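Acta da reunião de condóminos do edifício Potberg
Data: 14-09-2018

A reunião começou com a leitura da acta anterior, que foi aprovada sem alterações.

Ponto 1. Ventilação da garagem
O extractor do lado norte continua a fazer barulho de noite. A firma Skovstead veio ver o motor e propõe trocar os rolamentos. O orçamento ficou aceite.

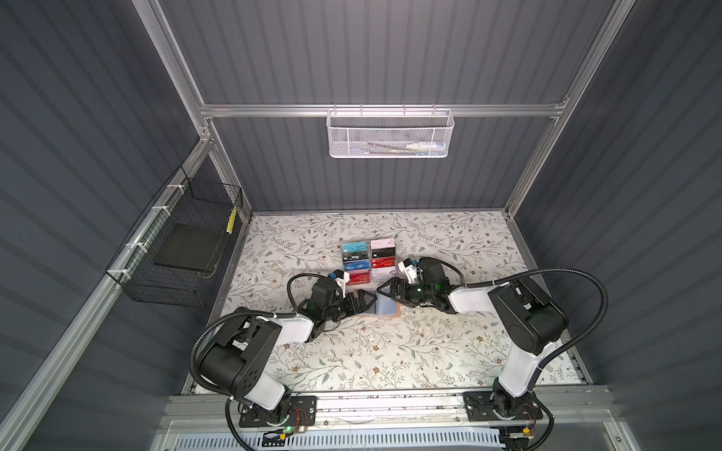 Suporte transparente com oito cartões VIP

Ponto 2. Caldeira comum
A caldeira tem muitos anos e falta peça para o queimador. Foram recebidas duas propostas, uma da Skovstead e outra da Tranlow. A da Tranlow inclui seis anos de garantia e a limpeza das condutas.

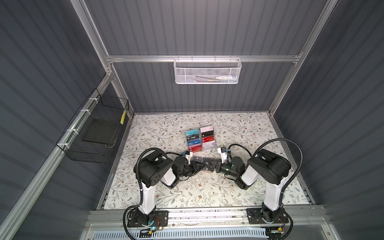
Uma condómina respondeu que a garantia só lhe interessa se a mão-de-obra também estiver incluída, e pediu que isto fique por escrito antes de assinar. Todos concordaram. A decisão passa para a próxima reunião.

Ponto 3. Filtros e manutenção
Os filtros dos sete pisos serão mudados ainda em Setembro. O custo total é de 1009 euros, a pagar do fundo de reserva.

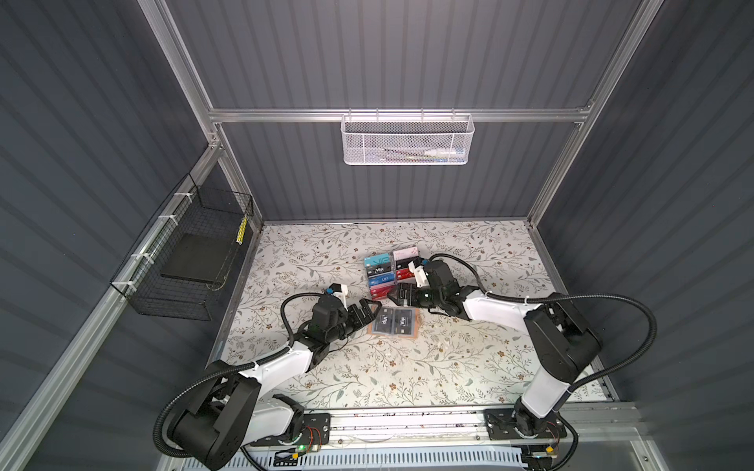
Cesto branco perfurado na barra do fundo

Ponto 4. Isolamento dos tubos
No sexto piso o tubo de água quente está sem isolamento numa parte do corredor. Vai-se pedir preço para a reparação,

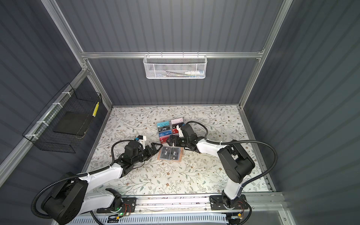 e também para as válvulas dos radiadores do mesmo piso, que fecham mal. Os pedidos serão feitos às duas firmas.

Sem outros assuntos, a reunião foi encerrada e esta acta foi lida aos presentes.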